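Bottles, bins and two arms: our spring and fall in pictures

I promised a proper write-up of the bottle project months ago, and what you're getting instead is a gallery page, because I take far more notes than I can ever turn into paragraphs. The short version: we've been teaching a pair of tabletop arms to clear plastic bottles off a table and into a bin by learning from people driving the arms by hand. The method is called Wasia. It's small, it's a bit scruffy, and I'm very fond of it.

If you came over from the Nistix site, welcome! Most of the numbers you've seen quoted there are in here too, with the parts that didn't fit on a poster. I've kept the math out. The only thing you need to know going in is that the arms share one policy (a single network decides what both of them do), and that it predicts a short run of moves at a time instead of one move and then another.

We started in May with 2 bottles on the table and a lot of optimism. Two bottles is a lovely number. Each arm gets one, they hardly ever cross paths, and everybody who walks by the lab thinks you've solved the thing. Our first policy looked wonderful at two. Then we put out 4, and it fell apart in ways I hadn't seen before — both arms would go for the same bottle, back off, and go for it again, like two people stuck in a doorway.

So most of the summer went into that doorway problem. What we ended up doing is pretty simple to explain. While the person is driving, we save which bottle each arm is about to go for, and the network has to guess that choice as an extra job on top of guessing the motion. Once the run is done, the guess gets thrown away. It only matters during training, where it seems to push the network into making up its mind earlier.
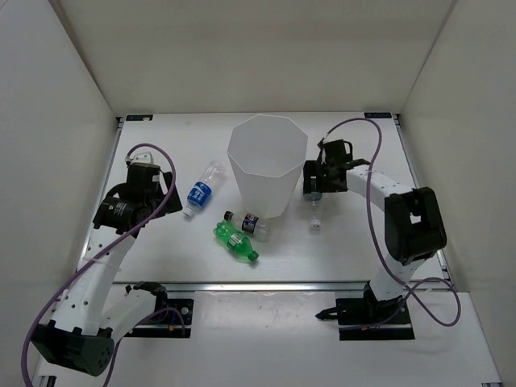

I was sure this would cost us something on the motion side, and I spent a good week looking for the damage. I compared paths, I compared how hard the fingers closed, I compared how long each run took. The paths were a little straighter, if anything. I still don't have a great explanation for that, and if you do, please write to me!

A word about the demonstrations, which I get asked about more than the network. The full set is 189 runs, all with 4 bottles. We tossed anything where the driver let go of the controls halfway, and kept everything else, including the ugly ones. I went back and forth on this. My first instinct was to keep only the clean runs, but a policy trained that way had no clue what to do after a miss. It would close its fingers on nothing, carry the nothing over to the bin and let go of it with total confidence. Runs where the driver fumbled a bottle and went back for it turned out to be the ones I'd least want to lose.

Where the bottles start matters a lot too. Early on we laid them out neatly, well apart, and the policy learned to expect exactly that. Now whoever is setting up is told to be careless about it: any angle, caps any which way, some of them close together. Bottles lying side by side are still the hardest case we have. The fingers come down for one, nudge the other, and now the thing you were aiming at has rolled. Clear plastic on a white table isn't much fun either. A label helps, and I'd love to test a whole set with the labels peeled off, but I haven't gotten to it.

Okay, results. We ran 90 test rounds with the finished Wasia policy, and the same number with the plain version that doesn't guess the target. A round only counts if every bottle ends up in the bin and no one has touched the table. The plain version got stuck in the doorway over and over. The Wasia version still did it now and then, mostly near the middle of the table where both arms can reach, but it usually got itself out. I'm holding back the full table until the Jostwood folks have finished repeating the tests on their own setup, since I'd much rather be corrected before the paper than after.

Things that still bug me, in no special order. The arms are too polite: if one of them is over the bin, the other will often hang back and wait even when there's plenty of room. A bottle that rolls toward the far wall is a long reach, and the grip at full stretch is sloppy. And the policy has no real idea of being finished. With the table cleared, it sometimes makes little searching moves, and we stop it by hand.

We tried a fix for that last one, with an extra signal for "done," and it made the arms quit early with a bottle still lying there. Back in the drawer it went. (I've kept the code in the Ross branch for anybody who wants to poke at it. Fair warning, it's messy, and the comments are mostly me arguing with myself.)

Next up is more kinds of objects. Cans are the obvious pick, and I'd like to try cartons, which squash in a way bottles don't. I also want to move the bin around between runs. Right now it never goes far from its usual spot, and I have a nasty feeling the policy has simply memorized where to let go. That's the test I'm most nervous about, so naturally I keep putting it off.

Questions are welcome, especially the annoying ones. The comment box at the bottom of the page works again, and I do read everything, though I can be slow when we're in the middle of a recording week.

Page updated 13 November 2023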